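품번 209 / 제조 Hodwood / 상판 별매

# Tatis 209 고정식 작업대 프레임

Tatis 209는 상판 없이 다리와 가로대만으로 구성된 작업대용 강철 프레임입니다. 쓰던 상판을 그대로 얹거나 원하는 크기로 재단한 판재를 올려 사용합니다. 사무실, 공방, 포장실, 실습실처럼 한자리에 두고 오래 쓰는 용도에 맞춰 설계했습니다. 전동 높이 조절 기능은 없으며, 높이는 조립할 때 한 번 정하고 이후에는 발 나사로 수평만 맞춥니다.

이전 모델을 사용 중인 고객은 아래 '이전 모델과의 호환' 항목을 먼저 확인하시기 바랍니다. 가로대 체결 방식이 바뀌어 일부 부품은 섞어 쓸 수 없습니다.

## 기본 사양

| 항목 | 내용 |
|---|---|
| 품번 | Tatis 209 |
| 재질 | 강철 각관, 분체 도장 |
| 프레임 색상 | 검정, 회색 |
| 허용 하중 | 200 kg (고르게 분산된 하중 기준) |
| 상판 최소 깊이 | 60 cm |
| 상판 최대 길이 | 200 cm |
| 수평 조절 | 발 나사 방식 |
| 조립 인원 | 2인 |
| 바퀴 | 장착 불가 |
| 사용 장소 | 실내 전용 |

허용 하중에는 상판 무게가 포함됩니다. 두꺼운 원목이나 석재 상판을 올릴 때는 상판 무게를 뺀 나머지가 실제로 올릴 수 있는 무게입니다. 한쪽 끝이나 앞 가장자리에 무게가 몰리는 장비는 표의 수치를 그대로 적용할 수 없으므로 주문 전에 문의해 주십시오.

## 구성품

- 좌우 다리 틀
- 길이 조절식 가로대, 앞뒤
- 뒷면 보강대
- 상판 받침 브래킷
- 발 나사와 고무 패드
- 프레임 조립용 볼트 일체, 육각 렌치
- 조립 설명서

상판 고정용 나사는 들어 있지 않습니다. 상판의 두께와 재질에 따라 맞는 나사가 달라집니다. 나사 길이는 브래킷 두께와 상판 두께를 더한 값보다 짧아야 하고, 합판이나 파티클보드 계열에는 목재용 나사를, 인서트 너트가 박힌 상판에는 너트 규격에 맞는 볼트를 쓰십시오.

## 프레임 구조

다리 틀은 좌우 각각 용접된 상태로 출고됩니다. 현장에서 체결하는 부분은 가로대와 보강대뿐입니다. 용접부는 도장 전에 갈아 내지만 안쪽 모서리에는 비드가 남아 있을 수 있습니다. 강도와 관계없는 부분이며 불량으로 처리되지 않습니다.

가로대는 안쪽 관이 바깥쪽 관에서 빠져나오는 방식으로 길이가 조절됩니다. 원하는 길이에 맞춘 뒤 아랫면의 고정 볼트를 조입니다. 안쪽 관에는 한계선이 찍혀 있습니다. 한계선이 바깥으로 드러난 상태로 사용하지 마십시오. 상판이 긴 경우에는 가로대를 최대한 벌리기보다 상판 양 끝이 다리 바깥으로 조금 나오게 두는 편이 안정적입니다. 양쪽으로 나오는 길이는 같게 맞춥니다.

뒷면 보강대는 좌우 흔들림을 잡는 부품입니다. 의자를 양쪽에서 넣어 쓰려고 보강대를 빼는 경우가 있는데, 이때는 허용 하중을 보증하지 않습니다. 양면에서 쓰는 작업대라면 중앙 보강형인 Tatis 209-C를 선택하십시오. 중앙 보강형은 발을 놓는 공간이 조금 줄어듭니다.

발은 Borbély 패드를 기본으로 사용합니다. 타일, 장판, 에폭시 바닥에서는 기본 패드를 그대로 쓰고, 원목 마루에는 별매 펠트 패드를 권합니다. 카펫 위에서는 설치 후 며칠 동안 발이 조금씩 내려앉으므로 일주일쯤 지나 수평을 다시 확인해 주십시오.

## 상판 선택

상판은 평평하고 아랫면에 나사를 박을 수 있으면 대부분 사용할 수 있습니다. 유리 상판은 사용할 수 없습니다. 속이 빈 허니컴 상판은 브래킷이 닿는 위치에 속재가 있는지 확인해야 합니다. 테두리에만 속재가 있는 제품이 많고, 이런 상판은 가운데 부분에서 나사가 헛돕니다.

깊이가 60 cm보다 얕은 상판은 앞뒤 가로대 간격을 덮지 못합니다. 폭이 좁은 판재 두 장을 이어 쓸 때는 이음매가 가로대 위에 오지 않게 하고, 이음매 아래에 별도의 연결 철물을 대십시오. 이음매를 브래킷 하나로 잡으면 시간이 지나면서 단차가 생깁니다.

상판 색은 프레임 색과 별개로 고를 수 있습니다. 밝은 상판은 작은 부품이나 종이류를 늘어놓고 작업할 때 물건을 찾기 쉽습니다. 대신 잉크와 커피 자국이 잘 보이고, 조명이 상판 바로 위에 있으면 눈부심이 있습니다. 광택이 적은 마감을 고르거나 조명 위치를 옆으로 옮기면 나아집니다.

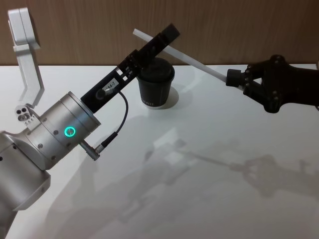 *흰색 상판 사용 예. 프레임과 상판은 각각 주문합니다.*

짙은 색 상판은 얼룩이 덜 보이지만 먼지와 긁힌 자국은 오히려 눈에 띕니다. 칼이나 줄을 쓰는 자리에는 색과 관계없이 고무 매트를 까는 것이 좋습니다. 납땜이나 열풍기 작업을 하는 자리에는 내열 매트를 따로 준비하십시오. 프레임 도장면에도 뜨거운 공구를 직접 대지 마십시오.

원목 상판은 습도에 따라 폭이 변합니다. 브래킷의 나사 구멍 가운데 긴 타원형 구멍이 원목용입니다. 둥근 구멍에 고정하면 상판이 갈라질 수 있습니다. 나사를 끝까지 조인 다음 조금 풀어 두면 됩니다. 합판과 라미네이트 상판은 둥근 구멍을 사용합니다.

## 조립

조립은 2인이 함께 하십시오. 혼자 조립하면 가로대를 끼우는 동안 다리 틀이 넘어질 수 있습니다. 바닥에는 포장 상자를 펼쳐 깔고, 다리 틀을 눕힌 상태에서 시작합니다.

1. 좌우 다리 틀을 눕히고 가로대를 손으로 끼웁니다. 볼트는 손가락으로 돌아가는 데까지만 조입니다.
2. 상판 길이에 맞춰 가로대를 벌립니다. 앞뒤 가로대의 길이가 같은지 줄자로 확인합니다.
3. 뒷면 보강대를 답니다. 역시 손으로만 조입니다.
4. 프레임을 세우고 대각선 길이를 양쪽으로 잽니다. 차이가 나면 다리 틀을 밀어 맞춥니다.
5. 모든 볼트를 렌치로 조입니다. 가로대, 보강대 순서입니다.
6. 상판을 올리고 브래킷 위치를 연필로 표시합니다.
7. 표시한 자리에 밑구멍을 뚫고 나사를 박습니다.
8. 작업대를 제자리에 옮긴 뒤 발 나사로 수평을 맞춥니다.

밑구멍을 뚫을 때는 드릴 날에 테이프를 감아 깊이를 표시해 두십시오. 상판이 뚫려 생긴 손상은 교환 대상이 아닙니다. 전동 드라이버를 쓸 경우 토크를 가장 낮게 설정하고 마지막 조임은 손으로 합니다.

완성된 작업대는 끌지 말고 양쪽에서 가로대를 잡고 들어 옮깁니다. 상판만 잡고 들면 브래킷 나사가 빠질 수 있습니다.

## 설치 위치

벽에 붙여 놓을 때는 뒤쪽에 전선이 지나갈 틈을 남겨 두십시오. 걸레받이가 두꺼운 벽에서는 다리가 먼저 닿아 상판과 벽 사이에 틈이 생깁니다. 상판을 프레임보다 뒤로 조금 빼서 고정하면 이 틈을 줄일 수 있습니다. 브래킷 위치를 표시하기 전에 실제 설치 장소에서 한 번 맞춰 보는 것이 가장 확실합니다.

난방기 바로 앞이나 직사광선이 오래 드는 창가는 피하십시오. 프레임에는 문제가 없으나 상판이 휘거나 색이 변합니다. 물청소를 하는 바닥에서는 발 나사에 녹이 생길 수 있으므로 별매 스테인리스 발 나사로 바꾸어 쓰십시오.

진동이 있는 기계를 올려 쓰는 경우 한 달 뒤에 볼트를 다시 조이고, 그 뒤로는 계절마다 점검합니다. 바이스나 클램프를 상판 끝에 물릴 때는 다리 틀 가까운 쪽이 흔들림이 적습니다.

## 관리

프레임은 물에 적셔 꼭 짠 천으로 닦고 마른 천으로 마무리합니다. 연마제가 든 세제와 아세톤은 도장을 상하게 합니다. 도장이 벗겨진 곳은 보수용 페인트로 덮어 주십시오. 보수용 페인트는 프레임 색상별로 판매하며, 광택이 원래 도장과 조금 다릅니다.

볼트가 헐거워져 소리가 나면 먼저 하중을 내린 뒤 조이십시오. 조여도 소리가 계속되면 가로대 안쪽의 플라스틱 슬리브가 닳은 경우가 많습니다. 슬리브는 소모품으로 따로 주문할 수 있습니다.

## 이전 모델과의 호환

다리 틀, 발 나사, 상판 브래킷은 이전 모델 Tatis 200과 같은 규격입니다. 가로대와 보강대는 호환되지 않습니다. 200의 가로대는 측면에서 볼트를 조이고 209는 아래에서 조입니다. 구멍 위치가 달라 추가로 뚫어도 맞지 않습니다. 200용 가로대는 재고가 남아 있는 동안 부품으로 계속 판매합니다.

## 별매 부품

- Borbély 펠트 패드
- 스테인리스 발 나사
- 전선 받침대 (뒷면 가로대 장착)
- 서랍 레일 세트
- 209용 가로대 슬리브
- 보수용 페인트, 검정 또는 회색

전선 받침대와 서랍 레일 세트는 동시에 달 수 있습니다. 다만 깊이 60 cm 상판에서는 서랍이 받침대에 닿으므로 짧은 서랍을 사용해야 합니다.

## 주문과 배송

프레임은 Brivport 창고에서 출고합니다. 재고가 있는 색상은 오후 2시까지 접수된 주문을 당일 발송합니다. 회색 프레임은 11월 입고분부터 주문할 수 있습니다. 상판을 함께 주문하면 재단 일정에 따라 프레임과 따로 도착할 수 있습니다.

포장은 다리 틀 상자와 가로대 상자로 나뉩니다. 수령할 때 상자 모서리가 찌그러져 있으면 개봉 전에 사진을 찍어 두십시오. 파손이나 부품 누락은 조립 전에 알려 주시면 해당 부품만 다시 보내 드립니다. 문의할 때는 다리 틀 안쪽에 붙은 라벨의 제조 번호를 적어 주십시오.

재단한 상판은 단순 변심으로 반품할 수 없습니다. 프레임은 조립하지 않은 상태에서만 반품을 받습니다.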